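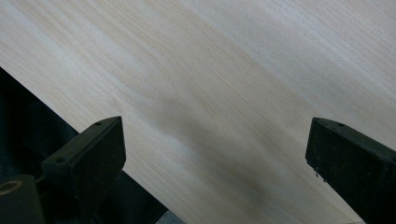 Wood grain, pale board.

Vurkthorpe Small Grants Office
The small grants program for shared workspaces opens again in October. This thread covers who may apply, what the money can be spent on, and the parts of the form that cause the most trouble. Please read all of it before writing to us. (1/11)

Vurkthorpe Small Grants Office
Grants are for places where people share tools or equipment: sewing rooms, woodshops, bike repair spaces, community kitchens, print rooms. The space must be inside the town limits or in the Skusero district, which joined the program last year. A group does not need to own its building. A written agreement to use the space is enough, and a signed letter from the landlord counts as one. (2/11)

Vurkthorpe Small Grants Office
The most a group can receive is $1,000. There is no minimum. Last year we made 33 grants, and several of the most useful were for small amounts: a set of clamps, a replacement motor for an old sewing machine, shelving for a kitchen store. Please ask for what you need. Requests are not scored higher for being close to the limit, and a round number with no quote behind it will be sent back to you. (3/11)

Vurkthorpe Small Grants Office
What we can pay for: tools, repairs, safety equipment, storage, materials used in open classes, and the cost of an electrical inspection. Delivery charges are allowed if they appear on the quote.
What we cannot pay for: rent, wages, food and drink for events, vehicles, or anything already bought before the date of your award letter. A deposit counts as a purchase. (4/11)

Vurkthorpe Small Grants Office
A note on class materials, as we had many questions last year. Lumber, fabric, paper, ink and flour may all be included, provided the class is open to the public and the fee is no more than $11 per person. Materials for members' own projects are not covered. If one order serves both purposes, split it on the budget page and claim only the class share. We do accept estimates for this – show us how you reached them. (5/11)

Vurkthorpe Small Grants Office
The form has changed. Section B used to ask for a full history of the group. It now asks for a summary of no more than 100 words. Tell us what the space is, when it is open and who uses it. Annual reports, press clippings and letters of support are no longer read at this stage, so please leave them out.
Section D, the budget, is the same as before. (6/11)

Vurkthorpe Small Grants Office
Most delays come from Section D. The common problems are these:
– totals that do not match the quotes
– sales tax left off
– one quote where two are required (any single item over $100)
– quotes from a member of the group, or a member's relative, with no note to say so
The last of these does not rule you out. We ask only that it be stated on the form. (7/11)

Vurkthorpe Small Grants Office
Forms can be filled in online through Netside, the same system used for hall bookings and parking permits. If your group already has a Netside login for bookings, use that one and do not open a second account. Two accounts for one group cannot be merged while the round is open. The system logs you out after a period with no activity and does not always save the page you are on. We suggest writing longer answers elsewhere and pasting them in.
Paper forms are available at the front desk of the Atallah Building and may be returned there until 4 p.m. on the closing day. The drop box by the side door belongs to the water department. Forms left in it reach us late. (8/11)

Vurkthorpe Small Grants Office
Insurance. Any group asking for powered equipment must show liability coverage for the space where it will be used. A copy of the current certificate is enough; we do not need the full policy. If the coverage ends before the equipment is due to arrive, tell us when you expect to renew. Groups that meet in a school or church may be covered under the host's policy. In that case we need one line from the host, on letterhead, saying that the group's activities are included. Hosts can be slow to answer, particularly at the start of the school year, so please ask them early. (9/11)

Vurkthorpe Small Grants Office
After an award, payment is made to the group's bank account. We cannot pay individuals. Groups with no account may name a sponsor organization, which receives the money and keeps the receipts. The sponsor has to sign page 6 of the form as well as page 2. Page 6 is easy to overlook in the online version, where it sits behind a tab marked "Other."
Receipts are due within six months of payment. Unspent money is returned to the program. If a price goes up or an item is discontinued, write to us before buying a substitute. Most changes are approved the same week. (10/11)

Vurkthorpe Small Grants Office
The office will hold two drop-in sessions for applicants in the ground floor meeting room of the Atallah Building, one at 10 a.m. and one at 6 p.m. Dates will be posted on this account when the round opens. Bring your quotes and a draft of Section D. Staff can check figures and answer questions about the rules but are not able to write answers for you. Spanish and large print copies of the form may be requested at the desk or by reply to this post. (11/11)

Vurkthorpe Small Grants Office
Correction to post 4: the electrical inspection must be carried out by a licensed contractor, and the license number must be on the quote. The printed guide already has the correct wording.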